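Ticket 489: electricity tariff page shows wrong unit rate for Stondstead

**Opened by:** Intan Subramaniam
**Picked up by:** Danang Sitompul
**Status:** fixed, watching

## What was reported

Intan wrote in on Mon 8 September. The Stondstead page on Busgate had the business rate listed as higher than the household rate, and the comparison with the Flestudell average came out negative. Lovely clear report, with the postcode and both tariff names in it. Thank you, Intan!

## Log

1. Loaded the page in a clean browser. Same fault straight away, so it isn't her cache. (I do love a bug that turns up when called.)

2. Checked the neighbouring towns. Ismail is fine. Flestudell is fine. Only Stondstead has the two columns swapped.

3. Looked at the April import. Syfiqah's notes say the supplier changed its spreadsheet that month and put business before household. Our import reads columns by position and doesn't look at the headings at all. That'll be it!

4. Reran the import on the test copy with the headings switched on. Some 2,000 rows went through and 4 failed. All 4 had a blank standing charge, and I've sent those to Ikhsan Santoso to chase with the supplier.

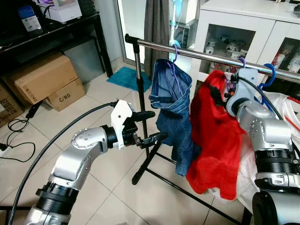

5. Compared test against live for Stondstead. Household and business are now the right way round and the percentage against the average is positive again. Really pleased with this one.

6. Pushed to live after lunch. Page cache cleared by hand, as the automatic clear only runs overnight.

## Still to do

- Ikhsan: the blank standing charges. Until they're in, those rows show a dash.
- Bülent Başaran has asked whether the averages should be weighted by number of meters. Great question, but a separate ticket please, or this one will never close.
- Me: a check that stops the import if the headings don't match what we expect. Started already, and it's only a few lines!

## Reply from Intan

Looks right from here, both rates and the percentage. The yearly estimate at the bottom still has the old figure though?

## Reply from Danang

Well spotted! The estimate is worked out separately and keeps its own copy of the rate. I've refreshed it for Stondstead and 2 other towns on the same supplier. Give it ten minutes and reload. I'll leave the ticket open until the next import has gone through.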